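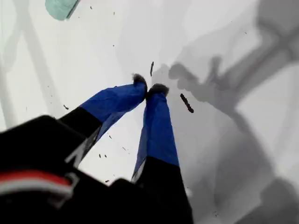 The White Table

A white table is sold to you clean. In the Vidon showroom in Cotamstead there are 2 of them by the window, and neither has ever met a blueberry. I stood between them one afternoon in July and believed, as people do, that I would become the sort of person who wipes as she goes.

The brochure promised a surface tested to 4,000 wipes. I did the arithmetic in the parking lot and felt rich. With a toddler and a partner who regards coasters as a form of government, we should be through them in a few years.

White doesn't get dirty faster than other colors. It just reports it. Our old brown table kept our secrets for a decade, and when we carried it out to the curb the underside had more jam on it than I care to discuss. The new one is an informer. A pencil line shows up from the hallway. So does a single grain of cumin, and so does the shadow of anything you hold over it, which I have tried more than once to scrub off.

That last part takes some getting used to. Around 4 p.m. the light comes in sideways and every object on the table grows a large gray twin. The pepper mill turns into a lighthouse. My own hand, reaching for the mail, looks like something that lives in a cave.

Then there is the matter of what to clean it with. The Korix spray smells like a dentist's waiting room and leaves streaks you can see only while sitting down to eat. The Phetsri paste is better, costs $361 less than a new table, and comes with a leaflet warning you to avoid circular motions. I have never made any other kind. A damp cotton cloth and a little dish soap does most of the work, followed by a dry cloth if company is coming.

Turmeric is a separate subject. We eat curry on the porch now.

Would I buy it again? Probably, and in the same white. At breakfast the whole kitchen looks bigger and slightly Scandinavian, and for a few minutes, before the toast arrives, so do I - minus the bigger, I hope.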